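Washing Canvas Shoes and Small Laundry by Hand

Tips from the Brulora household pages
Filed under: Laundry, Shoes, Small Spaces

Canvas shoes can go in a washing machine, but hand washing is easier on the glue that holds the sole to the upper. The whole job takes one bucket, one old toothbrush and a free morning. Small items such as socks and dishcloths can be done in the same session.

What you need

A bucket or a deep sink
Mild liquid detergent
A soft brush for the fabric and a stiffer one for the soles
Baking soda
White paper towels or plain cotton rags
A round hanging dryer with clips, or a short line

Before you start

Take out the laces and insoles. Knock the soles together outside to get rid of dry dirt, then brush off what is left. If there is mud, let it dry fully first. Wet mud spreads into the weave and takes twice the work to get out.

Test the color on dark or bright canvas. Wet a white rag, press it on the inside of the tongue for a minute, and look at the rag. If color comes off, use cold water only and wash that pair alone.

Washing the uppers

Fill the bucket with cool water and add a small squirt of detergent. Dip the soft brush, shake it off, and work in short strokes along the weave. Do one panel at a time. Go lightly over stitching, because the brush can lift a loose thread and start a run.

Do not soak the shoes. Ten minutes in a full bucket is enough to soften some glues. Rinse with a wet rag, wring it out, and keep going until the rag comes away without suds.

Laces go in a cup of warm water with detergent. Rub them between your fingers, rinse, and hang them up by one end.
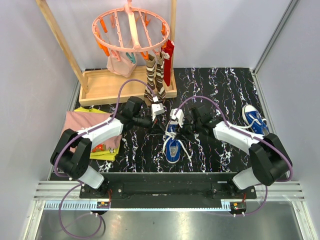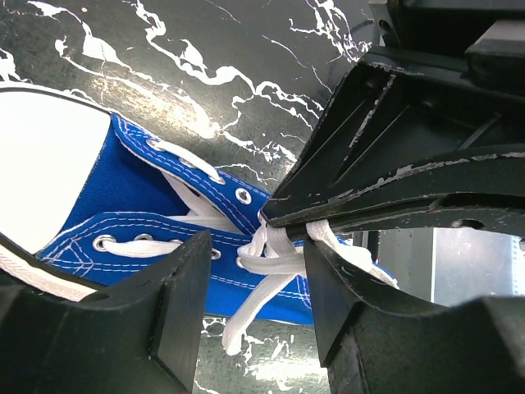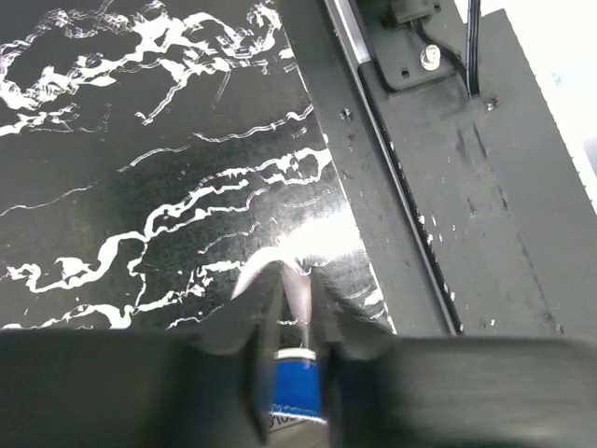 Rubber parts need a different approach from the fabric. Mix baking soda with a little water until it holds together like toothpaste, put it on the stiff brush, and scrub in small circles. Wipe with a damp rag before the paste dries. On a high-top with a white rubber toe cap, like the blue one, the cap is smooth and cleans up with a rag, but the ribbed band along the sole holds dirt in its grooves and needs the brush. Keep the paste off colored canvas. It leaves a pale film that takes several rinses to remove. For black scuffs, a plain white pencil eraser often works better than anything in a bottle.

Drying

Stuff the shoes with paper towels and change them after an hour. Do not use newspaper in light canvas, as the ink can transfer. Stand the shoes on their heels against a wall so air gets to the soles. Keep them away from radiators and out of strong sun. Heat makes rubber yellow and can pull the toe out of shape.

Leave the insoles out until the inside of the shoe feels dry all the way to the toe. Overnight is usually enough in March with a window open. In damp weather allow 2 nights.

Small items on a round dryer

Clip socks by the cuff so the toe hangs down — the toe is thicker and the water runs to it and drips off. Put heavier pieces opposite each other or the ring will tilt. Leave an empty clip between thick items.

Cor Vandenberghe wrote to us from Hernen to say that he wipes his clothespins with vinegar and water every spring. We tried it and it does take off the gray marks that old pins leave on white cotton. Let them dry before using them again. Throw out any pin with a weak spring.

Protecting the floor or table

Water with detergent in it will dull some finishes if it sits. Put a tray or an old towel under anything that drips. On dark, glossy surfaces, wipe drops up right away with a dry cloth, then buff with a second one. Hard water leaves white rings that show more on black than on any other color.

Readers' questions

Can I use bleach on white canvas?
It is best avoided. Bleach can turn the stitching and the glue line yellow. Use the baking soda paste and rinse well.

The shoes still smell after washing.
Put a spoonful of baking soda inside each shoe overnight and shake it out in the morning. Wash the insoles separately, or replace them if they are cracked.

How often should canvas be washed?
Only when brushing no longer gets it clean. Spot cleaning with a damp rag is enough most weeks.

Page by Jelle Prins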